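Griltodbridge Sorting Set, data card

Maintained by Zuzanna Makowska. Questions about the label format go to Felicja Kaczmarczyk.

Summary

Griltodbridge is a set of tabletop episodes for training and testing grasp planners on coloured dishware. It was put together to develop Derna, our perception node, and Brisix, the planner that takes Derna's output and picks an approach. There are 1013 episodes: 1000 in the main split and 13 set aside as a smoke test. Run the smoke test first. It catches most installation problems.

Episodes are stored at 25 frames per second. Anything longer than 2000 frames was trimmed at the end, and the flag "trimmed" is set in the metadata.

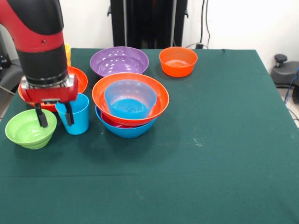

Fixed camera view. Gripper at the green bowl and light blue cup, nested stack at centre.

What makes it hard

Nested dishes are the main source of error. Derna tends to merge a bowl that shows only as a thin band with whichever neighbour is closer in colour, and red inside orange is the worst pairing. Translucent pieces take on the colour of whatever is behind them, so don't rely on mean colour for those. Use the rim fit.

Glossy interiors give specular highlights. These are left in. If your depth filter punches holes there, raise "min_region" before changing anything else.

Labels

Each object has a mask, a colour name, a class (bowl, cup, plate) and a "parent" field. The parent is the object it sits in, or null if it rests on the cloth. Objects hidden behind the arm keep their ID but get "occluded: true".

Loading

Use the duda command line tool. "duda fetch" gets the archive and "duda check" verifies it. The reader needs the calibration file in the same folder as the episodes.

Known issues

Class names for deep bowls and cups are inconsistent in the early episodes. A relabelled version is planned for February. Fold lines in the tablecloth sometimes show up as false edges.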